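Water rings and "miracle" table oil – is any of this stuff worth paying for?
Posted in Home & Furniture

Joar Bakke
Joined in November, 12 posts

We bought a secondhand dining table from a couple who were moving out of state. Solid wood top as far as I can tell, pale, with a clear finish on it. I don't know what the finish is and neither did they. It has two white rings near one end from mugs, and a dull patch where I'm guessing somebody parked a laptop every day for years.

I went to the hardware store on Monday and the man there talked me toward a bottle of Nenano Restoring Oil, which says on the label that it "feeds the wood" and "lifts moisture marks in one pass." I left without it. My sister-in-law uses Ritden paste on everything and swears by it, but her table is dark and she also swears by copper bracelets. Then there are the people online who say mayonnaise, toothpaste, a hair dryer, cigarette ash, or an iron with a dish towel under it. They can't all be right, and half of them seem to be selling something.

So, two things. Does oil do anything for a table that already has a finish on it? And is there a way of getting white rings out that doesn't risk making them worse? I'm not against sanding if it comes to that, but I'd like to know I'm past the cheap options first. We eat at this table, so nothing that stays sticky or smells for a month.

Rosalinda Javier
938 posts

You were right to leave the bottle on the shelf. Wood that has been cut, dried and made into a table doesn't eat. If there's an intact clear coat on top, oil can't get to the wood in any amount that matters. It sits on the surface, makes it look wet and rich for a week or two, and collects crumbs and cat hair. Then it goes dull and you put on more. I can see why they like selling it.

Before anything else, find out what the finish is. Pick a spot underneath where the finish wraps around, or the inside of a leg. Put a drop of denatured alcohol on it with a cotton swab and wait a minute. If it goes soft or tacky, you probably have shellac. If nothing happens, try a drop of lacquer thinner on a fresh spot, window open, no pilot lights nearby. Softens with that and it's likely lacquer. Wrinkles or does nothing at all and you're probably looking at some kind of varnish or polyurethane. It isn't a perfect test. Some newer finishes don't behave the way the charts say.

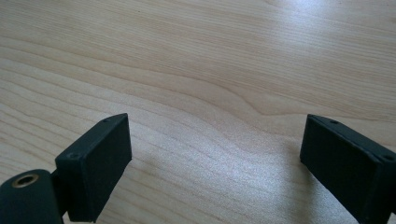 White rings are usually moisture caught in the finish, so they are often the easier kind. Black ones are down in the wood and that's a different afternoon. With white, try gentle heat first. Hair dryer on low, kept moving, a hand's width off the surface, and stop if the finish feels more than warm to your fingers. Give it ten minutes. If the ring is fading, keep going. If it isn't, let the table cool down completely before you try anything else.

I don't love the iron trick. It does work for some people, but an iron has no idea when to quit, and I've seen it leave a bigger white patch in the shape of the towel. As for mayonnaise, I suspect most of the credit belongs to leaving the thing alone overnight. Plain petroleum jelly does whatever it does without smelling like lunch.

Your dull patch is probably just wear. A little paste wax, the plain kind in a can, put on thin and buffed off hard, may even out the shine. It won't fix a finish that's worn through. Don't wax until you've decided about refinishing, though, as new finish doesn't like to stick over it.

Quentin Delorme
665 posts

Just sand it. Start at 120, go up to 220, three coats of wipe-on poly, done in a weekend. All this testing with swabs is a lot of fuss for a used table.

Necati Kılıçarslan
41 posts

I'd be careful with the answer above. "Solid as far as I can tell" is how I went through the face of a veneered top at 120 grit. Look at the end of the table and at the underside. If the grain on top carries on over the end and you can match it underneath, good. If there's a thin line along the edge, put the sander away.

Agree on the oil. I paid for two bottles of the Nenano and the rings were still there under a very shiny surface. Hair dryer got one of mine out and did nothing for the other. I put a bowl on it.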